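Should I stay on a tracker or fix now? Moving the mortgage to Kellano

Posted by Polludau in Homes and Mortgages

Hello all! First proper post here after months of happily reading everyone else's threads. My fixed rate ends in July and I've got myself in a bit of a tangle about what to do next.

I have 288 payments left, so a fair stretch to go. Kellano (my lender now) have offered me a new fix with a 1000 pound fee, or a tracker with no fee at all and nothing to pay if I leave early. The tracker starts out slightly dearer each month. Everything I read says rates are bound to come down, and then the next article says the opposite, and both of them sound so sure of themselves!

My questions are really these. Is it daft to sit on the tracker for a while and jump to a fix if it looks better? Can I lock in the fix now and change my mind before it starts? And do I add the fee to the loan or pay it up front? I have the savings, but I'd rather like to keep some back for the kitchen, which has a leak under the sink that I've been ignoring since spring.

Any thoughts very welcome, I find this stuff properly interesting now that I've started reading about it.

Magsi
Helpful: 30

Great question, and well done for looking before the fix runs out! So many people roll on to the lender's standard rate and leave it there for ages.

Start with your second one, as it takes the pressure off the others. With plenty of lenders you can book a new rate a few months ahead and still swap to a different one of theirs before the start date. Ring Kellano and ask two things: how late you can swap, and whether you lose any of the fee if you do. Get the answer in writing, or at least in the message bit of your online account. If they say yes, book the fix today. You then have something safe in your pocket while you carry on looking.
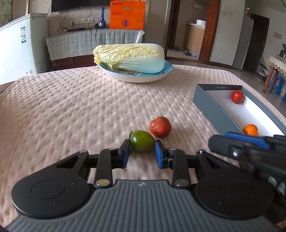
On the tracker, I wouldn't lean on anybody's forecast, however grand their job title. I've kept a little notebook of rate predictions for years (yes, I'm that person, and I love it) and they miss in both directions, often by a lot. Work out what your payment would be if the rate went up by one point, then by two. If the second figure makes you wince, go for the fix and enjoy your evenings. If you could manage it and still sleep, the tracker with no leaving charge is a lovely flexible thing to have.

The fee is a sum you can do on the back of an envelope. Take the monthly saving on the fix compared with a no-fee deal of the same length and multiply it by the number of months. If it comes to more than the fee, the fee is worth paying. On smaller loans it quite often isn't, so do ask whether Kellano have a fee-free fix as well, they may not have shown it to you!

Adding it to the loan means paying interest on it for as long as it sits there. Some lenders let you add it and then overpay the same amount straight away, which can be handy if the deal gets cancelled before it starts. Check your overpayment limit first.

And please sort the leak :)

Isadness
Helpful: 6

Fix it. I went on a tracker last time, thinking I was clever, and spent every rate announcement glued to the radio with my tea going cold. Never again, I'm on a five year fix now and absolutely delighted with it. Can't help on the fee, mine didn't have one.

Polludau

Thank you both, this is brilliant! Rang Kellano at lunchtime. I can book now and swap up to two weeks before the start, and the fee isn't taken until the new deal begins. There is a fee-free fix too, with a slightly higher rate, so I'm off to do Magsi's envelope sum tonight with both of them side by side. Did the two point test on the tracker already and I did wince, so I think that's that one answered.

Magsi

Oh, well done! Come back and tell us which fix wins. And ask them for the full figures for both in the same format, it makes the comparing so much easier.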